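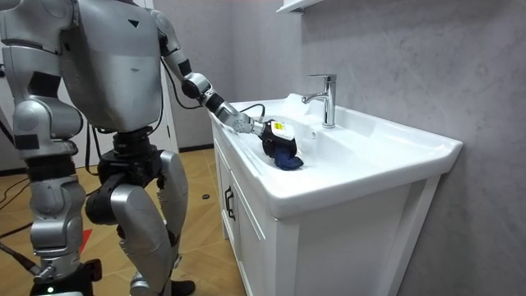 Vanity basin

A vanity basin is a bathroom washbasin fitted to or set on top of a cabinet or stand. The basin, the cabinet and the tap are usually sold as a set, although the tap may be bought separately. The term is also used loosely for the whole unit, which in the trade is more often called a vanity unit.

Construction

Most vanity basins are made of vitreous china or fireclay, both of which are fired with a white glaze. Fireclay is heavier and is preferred for wide basins, as it warps less in the kiln. Cast mineral resin is a cheaper alternative. It can be repaired with a filler kit, but it scratches more easily and is damaged by strong solvents.

The basin is described by how it meets the cabinet. An inset basin drops into a cut-out and rests on its rim. An undermounted basin is fixed below the worktop. A countertop basin, in the sense used by most makers, covers the top of the cabinet in one piece, so that there is no joint between bowl and surface. A basin of this last type with a broad, shallow bowl and a thick, rounded front lip is common in family bathrooms. The lip stiffens the front edge and turns splashes back into the bowl.

Depth

Shallow bowls are easy to wipe out and leave more room in the cabinet for drawers. They hold less water and splash more if the tap is opened fully. Deep bowls are better suited to hand washing of clothes.

Taps

A single-lever mixer is the usual fitting. It stands at the back of the basin, with a short spout directed towards the front of the bowl. Flow is set by lifting the lever and temperature by turning it. Chrome plating is the most widely sold finish. It shows water marks but is hard and resists most mild cleaners. Limescale at the spout outlet is removed by unscrewing the aerator and soaking it in diluted white vinegar for 60 minutes.

Use for hand washing

Small articles such as cloths, socks and flannels are often washed in the basin. The usual method is as follows.

Rinse the bowl to remove toothpaste and soap residue.
Wet the article and apply a small amount of liquid detergent.
Press the article against the bowl and work over any stain. A hand-held tool may be used in place of the fingers.
Rinse until the water runs clear, then squeeze without twisting.

Dark blue and black cotton may release dye in the first few washes and should be washed apart from pale items. Glazed ceramic does not take up the dye, but unsealed grout and silicone can be stained by it. Cloths should not be left bunched in the bowl, where they may cover the waste and the overflow inlet.

Battery-powered hand tools should be rated for wet use by the maker. Tools without such a rating should be kept out of the bowl.

Cleaning

Glazed surfaces are cleaned with a soft cloth and washing-up liquid or a mild bathroom cleaner. Scouring powder dulls the glaze over time. The areas most often missed are the underside of the front lip, the base of the tap and the inside of the overflow. Loretta Lindqvist, in the Jelisby household handbook, recommends wiping the bowl from the back towards the front and drying the tap last with a separate cloth.

Installation

The cabinet is levelled before the basin is fitted. A bead of sanitary silicone is run between basin and cabinet, and a second between basin and wall. Venter, a maker of bathroom cabinets, advises leaving the silicone for 6 hours before the tap is used. The trap and both isolating valves should remain within reach once the drawers are in place. The Serullow range has a cut-out in the upper drawer for this purpose.

See also

Pedestal basin
Mixer tap
Hand washing of textiles
Bottle trap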